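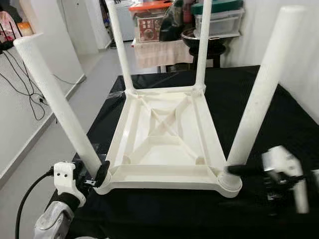

Ticket 669 - Stuck in the Drenstead ferry tunnel after the December patch

Hi there, and thank you for reading these, I know the queue gets long! My ranger took the ferry from Drenstead to Itivell last night and the loading screen dropped her under the dock instead of on it. She can walk and swing her axe, but the ladder won't let her climb.

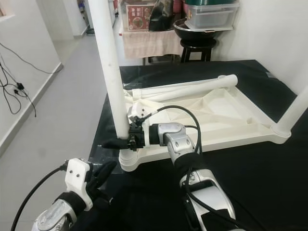

I did try the usual things first - relogging, switching channels, even a return scroll, which used itself up and left me right where I was. The cold down there takes 125 health every few seconds, so I've been through nearly all my soup. 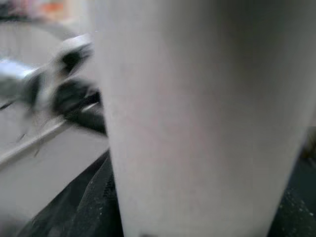

Imhof support: Thanks for such a clear report. Please type /unstick while standing still, and don't log out until the timer reaches zero. Did you have the Dristov quest open when you boarded?

I did, yes, on the lantern step. The command put me back on the dock, bless you, but my 1,000 shells are down to 565 and I'd love to have the rest back if you can manage it.

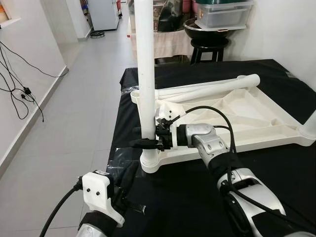
Status: Waiting on support

Shell balance passed to the item recovery team. Quest progress is unchanged.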